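Selling the small stuff: one lot or separate listings?
Forum: Attic & Estate > Pricing and Selling

tinroof_403
Cleaning out my aunt's place in Larkley and I've reached the costume jewelry. Shoeboxes of it. The Cullinane consignment shop offered me $219 for everything, sight mostly unseen. Take it and go home, or list things one at a time like a person with no other hobbies?

mossandmortar
Take the money. I listed a similar pile separately in July. After fees, padded mailers and one buyer who wanted a refund over "an attitude in the clasp," I cleared $201 and lost the use of my dining room.

pennywhistle6
Strong disagree. Shops offer a flat number when they've already spotted the thing that pays for the rest. Check the backs for maker's marks before you sign anything. A jeweler's loupe costs less than lunch.

mossandmortar
I own a loupe. It has confirmed, at great magnification, that my brooches are junk.

dinodley_dan
Middle road: sort by type and sell small lots. Brooches together, clip earrings together, anything marked on its own. The Dinodley flea market crowd will pay for a themed bag what they'd never pay for a shoebox. Skip the Ikside one, they want a table fee and a blood sample.

tinroof_403
Okay, I've started sorting. Brooches are done. Now I'm into the pearly beads and sparkly hair clip department, plus little rings that I'm fairly sure never belonged to a grown woman.
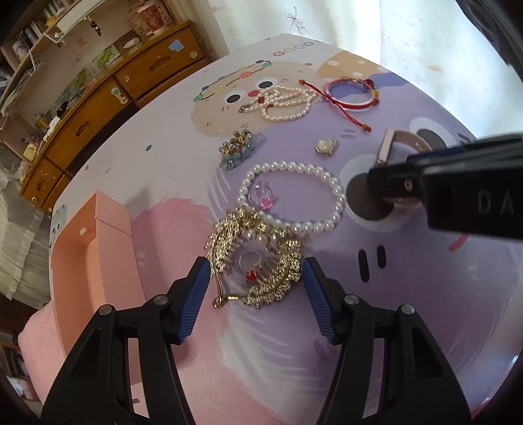

Re: Selling the small stuff

pennywhistle6
Keep the bracelet and the gold-tone clip out of the kiddie bag. Glittery hair stuff moves before prom and then sits there until the next one.

mossandmortar
Or put it all in one bag, write "treasures" on it and charge six bucks. Grandmothers will fight each other.

dinodley_dan
He's not wrong about the grandmothers. I'd still pull the clip.

tinroof_403
Fine, the clip gets its own bag. Cullinane can have whatever's left after the flea market — assuming they still want it once I've picked out the good parts.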